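How to Fold Dish Cloths So They Stay Put in the Drawer

Plain or checkered, cotton or linen, the method is the same.
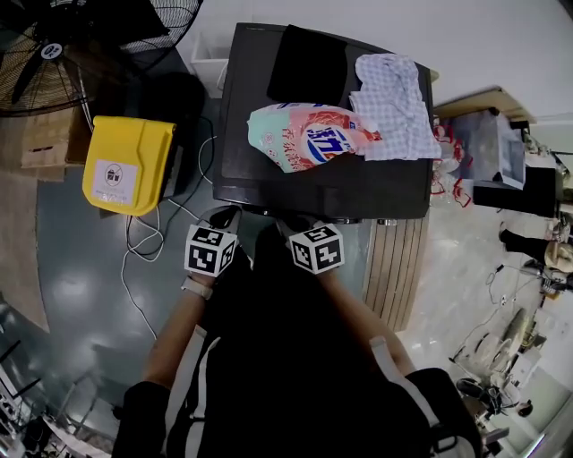 What you need

A clear stretch of table and a drawer at least 4 inches deep. Wash new cloths once before folding, as they shrink.

Steps

1. Lay the cloth flat and smooth it from the middle out.
2. Fold it in half the long way, edges matched.
3. Fold one end in by a third, then the other end over it.
4. Press down with your palm and stand it on its fold in the drawer.

Thick cloths

Waffle weave springs open at step 3. Fold these in half twice and lay them flat at the back.

Questions go to Ratih Khoo, who answers mail on Tuesday.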